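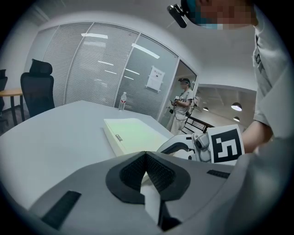

More data fixes it, according to the Dondon project page, which has been on the reading list since February and which most of you cite in your first essays. The full sentence there says that a policy trained on enough hand-held gripper recordings "will sort out the bad ones by itself." Please keep that sentence in mind for the rest of this handout. I don't believe it, and I'd like you to be able to say why, or to argue me out of it.

Learning From Demonstration
Handout 4: Where the examples come from
Posted 20/04/2020

1. What is being recorded

A person holds a gripper in each hand and does a task at a table. The printed markers give the tracking software something to find, and a camera worn on the head adds a view of the whole workspace. No robot arm is needed at this stage, and that's the selling point: people are quick and cheap compared with teleoperating an arm.

The claim hiding in this setup is that what a person does with a gripper is what a robot could do with the same gripper. Sometimes it is. But a person can lean over, shift in the chair, or turn a wrist in a way that an arm bolted to a bench can't follow. The recording stores the path of the tool. It doesn't store whether your robot can reach along it.

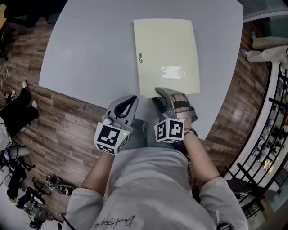 Then there is the matter of what counts as one example. The Nasution notes treat every start and stop of the recorder as a demonstration. By that rule, a person who fumbles a flat sheet, lets go and tries again has given you one demonstration, the same as a person who got it the first time. Hurkavwood splits the file at each new grasp and would call it two. Neither is wrong, but you can't compare their totals, and people do it all the time.

2. The trouble with big numbers

Suppose a set has 400 recordings. Before you're impressed, ask:

How many different people made them?
How many different objects, and how many starting positions for each?
Were the failed tries kept, thrown out, or labeled?
Who decided what a failure was, and when?

If 2 people made all of them at one table, the set tells you a lot about those 2 people and that table. The learner has no way of knowing that the height of the table was an accident -- it may well treat it as part of the task.
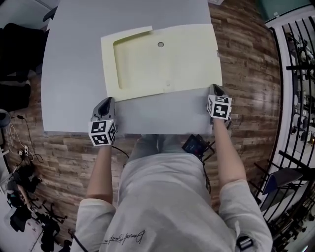
Flat, thin things deserve extra suspicion. A small error in the tracked height of the fingertips hardly matters on a bottle. On a board lying on a table, it can be the difference between getting under the edge and pushing the board away. Averaging over many recordings won't help if the error leans the same way in all of them, and a bad calibration does exactly that.

Clernonholm reports its calibration checks by session, and I'd like to see more of this. Most write-ups give one figure for the whole set -- usually the best one.

3. For next time

Read pages 2 to 14 of the Hurkavwood report and skip the appendix. Write one page on this: which result in the report would change if half the recordings were removed at random, and which would change if one operator's recordings were removed? Say what you'd need to see before trusting your own answer.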